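Songs in two languages: a talk with Liliana Lombardi of Sidwood Library

By Wanting Xia 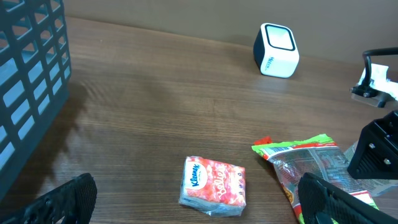 When Liliana Lombardi started the bilingual story hour at Sidwood Library, she had seven families on her list and one guitar with a missing string. Now the list has 61 names, and in August she had to move the group from the children's corner to the big room upstairs.

"I did not plan a big program," she told me. "I only wanted my neighbours to come inside. Many of them walked past the library for years and thought it was for other people."

The hour is for children under six and whoever looks after them. Each session has one book, which is read first in English and then in a second language, and between the pages everybody sings. Thai was the first choice, thanks to Chutima Hemmin, who brought her twins and stayed to read.

"My reading voice was terrible in the beginning," Chutima said. "I was reading like a bank letter. Then one little boy asked me to do the elephant again, and I did the elephant four times."

I asked Liliana if parents worry that two languages will confuse their child. She hears this question often. "I tell them, come and sit at the back and watch. I don't argue with anybody's grandmother."

The library owns 656 picture books in languages other than English, and most were bought in the last few years. Liliana would like more with sound recordings, so that parents who do not read the language can still enjoy them at home. She would also like a better carpet.

Prasert Srithong, a grandfather who comes by bus, prefers the songs. "The books I can borrow," he said. "The singing I must come for."

The story hour begins at 10 in the morning and runs for 40 minutes. Registration is free at the front desk, and you don't need a library card to join.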